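How to plan a budget for hand-held grippers, step by step

Posted Jan 8, 2026, in Planning and Buying

In December our small team at Sekden had to prepare a purchase plan for hand-held grippers that record household tasks. It was my first time to write such a plan, and I made several mistakes in the first version. I write down the steps now, so the next person can begin from a better place.

Step 1. Write the tasks before you write the shopping list

We started from the catalog, and this was wrong. Please start from the work. Our work is picking and sorting mixed small things in homes: pouches, boxes, plastic bags, bottles, cloth. This decides the jaw opening and the finger pads, and these two decide most of the price.
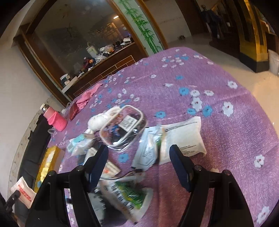
Juwita Pasaribu wrote to me after reading the draft that I should put the pads in a separate line of the budget. In her plan they were hidden inside "accessories", and when they wore out there was no money left for them. She also asked why I compare only the price of one unit and not the price of one month of use.

I think she is right on both points, and I changed the table.

Step 2. Divide the costs into two groups

Group one is what you pay one time: the grippers, the cameras, the chargers, the carrying cases. Group two is what you pay again and again: pads, screws, cables, storage for the recordings, shipping for repair. For our plan, a gripper from Imhof was 261 dollars without camera, and the offer from Hendlow was 186 dollars. The cheaper one needed its own mounting plate, and the plate was not in the offer. Ask the seller for this in writing.

Step 3. Do not forget the objects

You will also buy things to pick up. Many of them you can collect for free, such as packaging, old towels and empty boxes, but some must be bought. Choose different surfaces and different stiffness. Soft plastic film and foam behave very differently between two fingers, and a gripper which is good with one can be disappointing with the other.
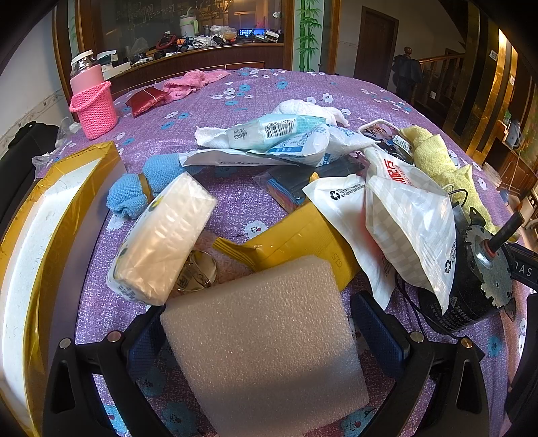 I keep a small line for this in every plan, and I fill it again each quarter. Write also who is allowed to spend it - otherwise each small purchase waits for a signature.

Step 4. Ask for a trial unit

Climutico lent us one unit for 2 weeks against a deposit. During the trial, write down how long it takes to change a pad and if your hand is tired after one hour. These notes helped me more than the data sheet.

Step 5. Set the limit and keep a reserve

Our total limit was roughly 2000 dollars. I put one tenth of it aside for repair and did not assign it to any item. If your manager asks to remove the reserve, show the list of parts from group two with the delivery times next to them.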